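Tuesday, March, 18:40

Desks again. Plan was to have both tables cleared by six and the inventory typed up. Neither is finished.

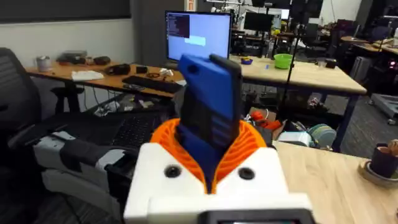
*The phone in its blue case, desk and second table behind.*

Started with the wooden desk, as it had the most on it. Method as last time: everything without a cable gets handled first, then everything with one. The can at the far left end stays until I have asked Rüdiger Hellwig whether he wants it. The grey tray or box by the back wall I am keeping as the place for small parts, on condition that it holds small parts and no receipts. I took eleven months of receipts out of it and put them in an envelope for the Kusau account.

The dark pouch next to the tray had adaptors in it. Tested each one against the laptop. Kept the good ones, labelled them with the Thiele tape, and put the dead ones in the electrical waste box by the stairs. The tape sticks well enough to plastic but lifts at the corners on anything rubbery, so for those I folded it back on itself as a flag.

Cable coil by the keyboard: measured it at last. 94 cm unrolled, too short to run from the monitor to the floor socket by the route I wanted. I had assumed 100 from the old list. Corrected the list. Will order a longer one from Skemura with the next batch, and will measure that too when it comes.

The monitor has been left where it is. I tried it further back to gain depth for the keyboard, but then the small text in the terminal is a strain to read, and I spend more time reading than typing. Moved it forward again and marked the position of the foot in pencil.

Second table: less to do. The green bowl has become a general deposit for whatever people have in their hands when they come in. Emptied it. Contents were mainly screws, one pencil sharpener, a key that fits nothing in this room, and a parking ticket from Fameck belonging to Tihomir Mujić, which I have passed on. The bowl goes back on the table empty. I give it until Friday.

Under the table is worse. The cardboard box has to go up on a shelf before the floor can be mopped, and the mint-green spool should be with the others in the cupboard. Did neither. My back was complaining by then and the cupboard needs its own sort first: two shelves are bowed and I do not want to load them further until I have put a batten under each. Wood for the battens is cut, screws are 4 x 40, pilot holes still to drill.

Watered the plant. The saucer had a white crust on it from the tap water, so I scrubbed it with vinegar and rinsed it twice. Soil dry to the second knuckle. It would probably do better nearer the window, but it would be knocked over there.

The mesh chair still sinks. I looked up the gas spring and the replacement takes ten minutes with a pipe wrench, according to people who own a pipe wrench. Asked Tihomir, who has one at home and will bring it if reminded. The stool is sound and goes under the desk when not in use. I have written that on a card, having walked into it more than once.

Inventory stands at two pages, typed, desk complete, second table half done. Columns are item, place, condition, keep or not. I dropped the column for purchase date, as I was leaving it blank on most lines.

For tomorrow: battens, then cupboard, then the spool and the box. Ask Rüdiger about the can. Buy vinegar.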